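Capucine Huet hat zwölf Seiten Normtext auf vier Zeilen gekürzt und hält das für ihre größte berufliche Leistung. Die vier Zeilen hängen bei Conus in Jevcombe neben der Tür zum Labor. Die erste lautet: »Wer den Ablauf ändert, schreibt es auf, bevor er ihn startet.« Die anderen drei, sagt sie, seien im Grunde Drohungen, falls die erste nicht wirkt.

Huet leitet dort die Arbeitsgruppe für Prüfabläufe an Roboterzellen. Das klingt nach Schutzhelm und ist meistens Tabellenkalkulation. »Die Leute erwarten von mir etwas über Kollisionen«, sagt sie. »Ich rede dann eine Stunde über Dateinamen, und beim Kaffee stehe ich allein.«

Ihr Lieblingsthema sind Referenzmarken. Nach der Hausregel bleibt die Markertafel liegen, solange eine Versuchsreihe läuft. Muss sie bewegt werden, gilt die Reihe als beendet und die Kalibrierung beginnt von vorn. Eine Ausnahme gibt es nicht, obwohl Nazareno Valentini, zuständig für die Steuerung, schon mehrere beantragt hat. »Schriftlich«, sagt Huet anerkennend. »Das muss man ihm lassen.«

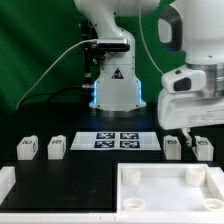 Strenger noch geht es bei zwei Armen an einem Tisch zu. Jeder bekommt seinen Bereich zugewiesen, und wo sich die Bereiche überlappen, hat immer nur einer Vorfahrt. Valentini vergleicht das mit der Küche seiner Schwiegereltern. Huet findet den Vergleich ungenau: »In der Küche gibt es keinen Not-Halt.«

Im Februar haben die beiden ihre Protokolle der letzten Versuchsreihen durchgesehen, 1.837 Durchläufe insgesamt. Geplant waren 3.000. Den Rest hat Huet gestrichen, nachdem in den Aufzeichnungen eine Greiferöffnung auftauchte, die niemand eingetragen haben wollte. War das nicht etwas hart? »Die Daten waren wahrscheinlich in Ordnung«, sagt sie. »Wahrscheinlich ist in unserem Formular aber kein Feld.«

Valentini sitzt daneben und sieht aus dem Fenster. Später sagt er, er habe die Entscheidung damals kleinlich gefunden und finde sie heute kleinlich und richtig. Seither wird jede Änderung am Greifer von einer zweiten Person gegengezeichnet, auch nachts um halb elf. Um diese Uhrzeit sei die zweite Person allerdings schwer zu finden, und das sei, vermutet er, der eigentliche Zweck der Vorschrift.

Was rät sie Betrieben, die gerade erst anfangen? Huet überlegt länger als bei allen anderen Fragen. Man solle die Regeln von denen schreiben lassen, die sie am häufigsten brechen. »Die kennen die Lücken.« Der Entwurf für die nächste Fassung stammt von Valentini. Er umfasst fünf Zeilen, und über die fünfte wird noch verhandelt.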